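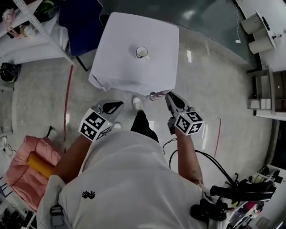

I got to 200 on the table clearing task this month, so I'm writing down what I learned before I forget it.

For anyone new to the blog, I work part time for Zuvgate, collecting demonstrations. I wear a harness and hold a gripper in each hand, and I do small household jobs the way we'd like the robot to do them later. The recordings go to Feng-yi Hsiao, who trains the policy and sends back a list of the ones she doesn't want.

The first batch was bad. She threw out 47. I had been doing the task the way I would do it with my own hands, with lots of little corrections that I never noticed I was making. I'd nudge the mug with one side, change my mind, let go and take it again closer to the handle. A person watching would say I picked up a mug. In the data it looks like four different attempts, and the model learns to dither.

So the main thing I changed was to decide before I move. I stand at the table with both arms out, look at the mug, pick the spot where I'm going to grip it, and then go there in one motion. If I miss, I stop the recording and start over. Feng-yi does want some recoveries in the set, but she wants them done on purpose and labeled, in their own folder.

The second thing was the tablecloth. We had been working on a bare table and everything was easy. With a cloth on it, if you come in low the fingers catch the fabric and drag it, and whatever is on top moves too. I ruined a lot of takes that way. Now I come in higher and close on the upper part of the mug. It feels slow and a little fussy. The lift has to go straight up for the first inch or so, then you can swing it wherever you like.

Marker cubes need more attention than I expected. Each gripper has one behind the jaws and the tracking depends on being able to see the pattern. I have a habit of rolling my wrists inward when I concentrate, and that turns the good faces away. Nustum, the software we use for playback, shows a gap in the path where tracking dropped, and most of my gaps were from the wrists. I put a note on my monitor at home that says WRISTS. It has helped some.

The cable on the right gripper is still annoying. I let it hang in a loop past my arm, because when I taped it to my sleeve it pulled at the end of every long reach. Fang is the code name for the next version of the gripper and it's supposed to be wireless. I was told February. I'm not holding my breath – the current one was late too.

A few people asked how tiring it is. My forearms are fine. My neck is the problem, from looking down at a low table. I do 21 takes and then take a break, even if it's going well. Before I had a fixed number I would keep going until I got sloppy, and then Feng-yi would reject the last part of the session and I'd have done it for nothing.

We did one test on the real arms over at the Rutolville shop, using the first 91 clean takes. It got the mug off the table more often than I thought it would. It also came in high and lifted straight up, which was strange to watch, as that's my habit and I only picked it up a couple of weeks earlier. It paused before closing, too. I do that. I asked if I should stop and Feng-yi said to keep it, but make it shorter.

Next is two-handed work, one gripper holding the cloth still while the other one lifts. I've tried it a few times without recording. My left hand is much worse than my right, and it wants to copy whatever the right one is doing. I'll post again when I have enough takes to say anything useful about it.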